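Restaurant Ownership and the Food Personality
Handout 4: From Family Kitchen to Public Name
Updated 05/04/2025

Reading for this unit: the Grelora case packet, first half only. We'll get to the licensing section after the October break, so please don't skip ahead (or do, but don't spoil it for the rest of us!).

Where we left off

Last time we talked about how a chef becomes a person the public thinks it knows. I love this part of the course, and I could have gone on another hour about the early cooking segments, when a local restaurant owner would stand behind a counter at a regional station and make one dish in the time it takes to sell a used car. Those spots paid almost nothing. What they did was put a face on a dining room, and the dining room is where the money was.

Today is about the next step. The owner has a busy place, a bit of airtime, and grown children who have been carrying plates since middle school. Who gets the keys? And whose name goes on the book?

Case: Grelora

Grelora is a family restaurant on the main street of Clendonton. It opened with 2 dining rooms, one up and one down, and a kitchen so narrow that the cooks passed pans over each other's heads. The mother ran the stoves and the two daughters ran everything else. Within a few seasons they were serving 600 covers on a good weekend, which for a town of that size is just wonderful.

Look closely at how the work was divided, because the public story and the payroll tell it differently. In the public story, all three women cook together. On the payroll, the older daughter is listed as general manager and the younger as buyer. She was the one driving out to farms before dawn and arguing over the price of okra. Neither daughter had a cooking title until the first cookbook was under contract.

I'm not bringing this up to catch anyone in a fib! Family restaurants blur jobs all the time. But when you read a jacket biography, get in the habit of asking which of the jobs came first.

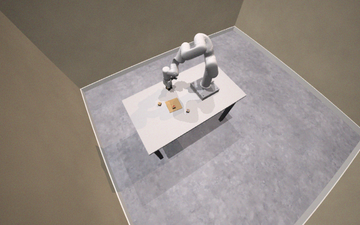 Fig. 1. Simulated arm on its table mount.

The cookbook as a family document

The first Grelora cookbook came out from Nundale, a small press that mostly did church and community collections before this. It runs to 224 pages and carries all three names on the cover, mother's in the largest type. A few things to notice when you have it in front of you in the library:

The headnotes (the little paragraph above each recipe) are in first person plural for the opening chapters and then slide into "I" around the chapter on pies. No one tells you who "I" is. Compare the pie chapter with the mother's newspaper columns and make your own guess.

The recipes are scaled to serve a family table, but several have restaurant fingerprints all over them. The biscuit recipe asks you to hold back a third of the dough "for the second seating." I laughed out loud when I found that one.

The acknowledgments thank the dishwashers by first name and the bank by full name.

The second book, three years later, belongs to the daughters. The mother writes a foreword and then steps out of the room. This is the one that got them on television as a pair, and I'd call it the better cookbook too, with shorter methods and much braver seasoning. The pickled peach chapter alone is worth your bus fare.

Going solo

Then the older daughter published by herself, with a bigger house, Kaufmann. Reviewers treated this as a break with the family. I think that reading is lazy, and we'll spend the second half of class on why. She still owned her share of the restaurant. She still worked the floor. What changed was the audience she was writing for: parents of small children, people who had never been to Clendonton and had no particular plan to go. The food gets lighter, the portions get smaller, and the stories move from the restaurant to her own house and her own kids, who won't eat squash.

Here are some terms you'll want for the discussion.

Anchor business: the restaurant, shop or bakery that gives a personality a place to be from. It may earn less than the books or shows and still be the thing that makes them believable.

Family brand: a reputation held in common, so that one member's success or trouble lands on everyone.

Solo title: a book or show under one member's name. Watch the photographs in these. Who's missing from the back-cover shot is usually as telling as who is in it.

Spin-off audience: readers who arrive through the solo title and may never learn about the anchor business at all.

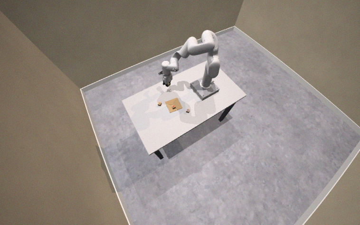
Ruoxi Yin wrote back on the draft of this handout that the spin-off audience is being sold short: plenty of people bought the solo book first, fell for it, and then worked backward to the restaurant, and a few of them ended up in line on the sidewalk in Clendonton with the book under one arm. She would like to see the term split in two, one for readers who stay put and one for readers who travel. I think she's right, and I've left the definition as it is for now so that we can fight it out together in class.

Television, briefly

The daughters' show ran in half-hour episodes and was taped mostly away from the restaurant. Why away? Dining rooms are loud, the light is terrible, and closing for a shoot costs a day's sales. So viewers saw a roomy rented kitchen with a window over the sink and came to believe it was Grelora. Visitors still ask to see the window! The staff have a polite answer ready.

The case packet includes the fan mail count for the first season, 644 letters, sorted by which daughter was addressed. Nearly all the letters to the younger daughter ask for a substitution. The letters to the older one ask about her children. Read a handful of each before class and bring one you'd like to answer.

For next time

Write one page on a jacket biography of your choosing. Any food author will do, as long as there is a relative in the business. Mark every claim about family, every claim about place and every claim about work, and see which kind comes first.

Bring the second cookbook if you've been able to get hold of a copy. The library has it on two-hour reserve and the pie pages are sticky, so plan accordingly.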